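**Ticket 594: label printer skips every other label after update**

Status: open (sort of)
Product: Plemer desktop label printer, used with Idness stock software
Raised by: me, packing side, Matos site

Hi all, me again, sorry! I know I said on the last ticket that I'd leave the printer alone, but it's got worse and I can't really ignore it any more.

So what happens is this. I send a batch from Idness, the first label comes out fine, then it feeds a blank, then a good one, then a blank, and so on until the batch is done. If I send single labels it's perfect. If I send two, I get one label, a blank and then the second label. It started on Monday after the driver update went on (I clicked yes when it asked, so that bit's on me).

Things I've tried so far, in the order I tried them:

- Turned it off, left it for a cup of tea, turned it back on. No change.
- Swapped the roll. We'd just opened a box of the Dusten ones, 2,000 to a roll, and I wondered if the gap between labels was a bit different from the old sort. Put the last of an old roll in and it still skipped.
- Held the feed button until the light blinked 4 times, as it says in the booklet, to make it measure the labels again. It spat out a little strip, looked very pleased with itself, and went straight back to skipping.
- Cleaned the sensor with one of the wipes. It was pretty grubby to be fair, but no joy.
- Printed the test page from the printer itself, without the computer. That came out right! Three times in a row, no blanks.

That last one made me think it's the computer's fault and the printer is fine. I did have a look in the driver settings and the label height is down as 58 mm, and I'm fairly sure it used to be less than that. Our tube labels are the small ones. I changed it, pressed OK, and when I opened the window again it had gone back to 58. Tried it with Idness shut as well and it did the same thing.

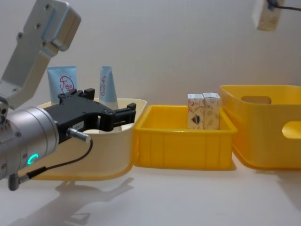
I then rang the Plemer helpline and was on hold for ages (lovely music, a bit loud). They said the new driver keeps one set of sizes for the whole machine and another for each user, and that if I'm not logged in as an admin I can only look at the first lot. Which would explain why my change won't stick. They couldn't tell me why single labels work, and I did ask twice.

For now I'm getting round it by sending labels one at a time. It's slow, and it's eating my mornings, but at least we aren't wasting half a roll on blanks. I've kept the blanks in a tray, by the way, they go back through all right if you're patient and feed them by hand. I wouldn't want to do it for a living.

**Update, same day, 3.40 pm**

Had another go on the other login, the one we use for the stock count, and batches print properly on there! Same printer, same cable, same roll. The height in the settings is right on that one too. So it looks like it's only my user that has picked up the wrong size.

Could somebody with admin rights please either put the height right for the whole machine, or roll the driver back to the old one? I don't mind which. I'd rather not do everything on the stock count login as it hasn't got my saved templates, and I spent most of April getting those to line up.

I'm in until half five. If you need to get on the computer remotely just ring the packing phone first, I'll stop what I'm printing and leave it logged in for you.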